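Womitz gripper benchmark

The Womitz gripper benchmark is a set of simulated tasks used to compare robot grippers, arm controllers and camera placements. It was first put together at the Jedari robotics lab and is now kept up by a small group of users. The current release is dated May 28, 2026. The name comes from the program that loads the tasks and keeps score.

Background

Earlier comparisons at Jedari were done on real arms. Results were hard to repeat, as worn finger pads and small changes in lighting could shift the scores from one session to the next. Moving the tests into simulation let the lab run the same trial many times with only one part changed. The physical tests were kept as a final check and are run on a smaller number of objects.

Objects

The library holds 46 objects. Most are solid shapes such as blocks, cups and short rods. A smaller group, known as the open set, is made up of cages and frames with gaps in their sides. These are harder for a gripper to hold, and harder for a depth camera to read.

The tall cage is the best known of the open set. It has a notched rim at the top, a thick band a short way below it, and slender bars that lean inward toward the floor. The material is rendered as translucent teal. Part of the wall and floor shows through it, and many object detectors place its edges wrongly as a result. 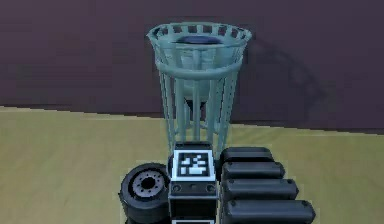
Grippers and controllers

Two gripper models are supplied. The Juška is a parallel gripper with flat pads. The Grurkton has three fingers that curl inward and can be set to close at different speeds. Users may add their own models if the joint limits and contact settings are filed with the results.

Each gripper can be run with a position controller or a force controller. The force controller is slower on solid objects but is usually preferred for the open set, where a finger can slip between two bars and lock there. A slip of this kind is logged as a separate fault and does not count as a drop.

Cameras

A run may use a fixed camera, an arm-mounted camera or both. Square black-and-white markers serve as reference points for checking the camera position. A run is thrown out if the marker is lost for longer than some 4 seconds.

Scoring

A lift counts when the object clears the floor and stays up for 3 seconds. Scores for the solid and open sets are listed separately. A change planned for June will add a penalty for tipping the object before contact is complete.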